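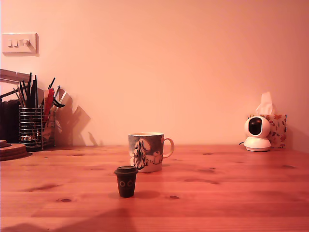
4.2 Where small items are kept

Shared desks differ from personal ones in how far the small items drift from the wall. On a personal desk, pens, scissors and tape tend to end up wherever the writing hand left them, and the owner knows where to look. On a shared desk they are more often gathered at one end, close to the wall, where the next person can find them without asking. The desk in Figure 4 follows this pattern: the wire-mesh pen holder stands towards the left, below and to the right of the light switch, with other small items directly beside it, and most of the tabletop in front is left empty. We coded this arrangement as "edge, grouped". It was the most common code at the Rosari and Besson sites and the second most common at Drernico, where many of the desks stand in the middle of the room and have no wall to work against.

The position of the group was seldom the result of a rule. In the interviews, users mostly said that the pens had been there when they started and that they had put them back in the same place. A few mentioned a fixed feature of the room that helped them remember, such as a socket, a switch or the end of a shelf. One user at Besson said she could tell a new starter where the scissors were by pointing at the wall. Baptiste Hervieu, who coded the desks independently of the first author, noted the same habit in his site notes and suggested the separate code "near fixed feature", which we added before the second round.

Pens make up the greater part of what is stored upright. Of the 3,378 items listed across all sites, 1,019 were pens or pencils, and nearly all of these were in open pots, cups or mesh holders. Open holders have two effects that users described often. They keep the items in view, so that a pen can be chosen without tipping anything out, and they fill up. Users added pens far more readily than they removed them, and a full holder was not seen as a reason to throw any away. At Tindero we asked users to test each pen on scrap paper as they emptied the holder. Many of the dry ones went straight back in.

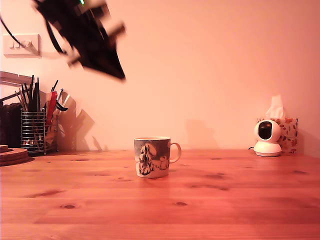

Flat items were harder to place. Envelopes, folders, card and plastic bags do not fit in a pen holder and are awkward in a tray if the tray is small. Users dealt with them by leaning them against something, usually the wall or the side of another container, and this was done even at desks with a drawer within reach. When asked why, several said that a thing in the drawer was a thing they would forget. Leaning items slide, however, and a sheet that has slid forward takes up working space that an upright pot does not. Users at seven desks told us they pushed the same folder back every morning.

We therefore treat upright and leaning storage as separate in the rest of the analysis. Upright storage changed little between the first visit and the second, in May, apart from the number of pens. Leaning storage changed a good deal, both in what was kept and in how far it spread along the wall. Section 4.3 looks at what happened when users were given a narrow rack for flat items, and whether the rack stayed where it was first put.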